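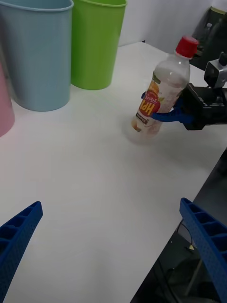
Slide 1 - Hello

Hi everyone, so happy to be in Dosholm and to see the back row full! Thank Ladi Olaniyan for the invite (and for the train advice). Say up front: I'm a beekeeper and a swift person second, so bird questions at the end, please, when Flynn Hoani can help me.

Slide 2 - Why swifts

They eat, drink and even doze on the wing. A young swift drops out of the nest hole and may not land again for a couple of years - pause here, let that sink in, it still gets me every time I say it!

Slide 3 - The Cleltthorpe count

In July we walked the old streets at dusk, 12 evenings, and logged 718 low passes over the rooftops. Explain "low pass": roof height or under, screaming. Play the sound clip. If the clip fails, do NOT do the impression again.

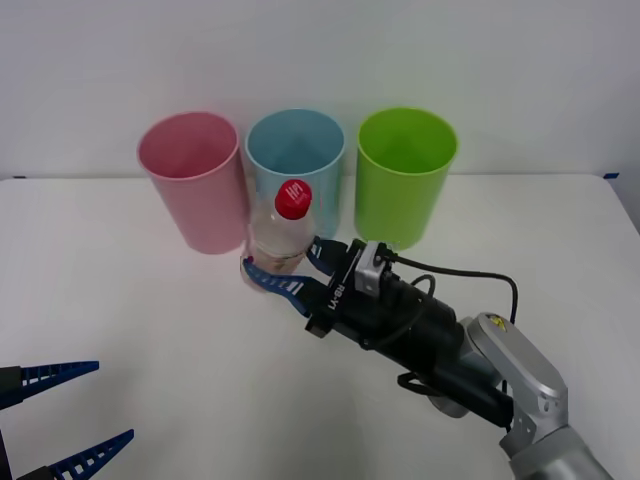

Slide 4 - Where they nest

Gaps under the eaves, loose tiles, holes you'd walk past for years. Plimgate lost most of its gaps when the terrace was reroofed, so we put up 40 boxes there, on the shady side, high up, with a clear drop below. Six were taken in the first season. Six! I danced in the street.

Slide 5 - What you can do

Look up in early summer, just before dark. Write down the street and the side of the street. Tell your roofer before the scaffolding goes up, and if you hear calls at the box, leave it alone until the birds have gone.

Sign-up sheet is by the door. Flynn has the spare box plans - ask him about the entrance hole, he'll talk for an hour and it's all good stuff.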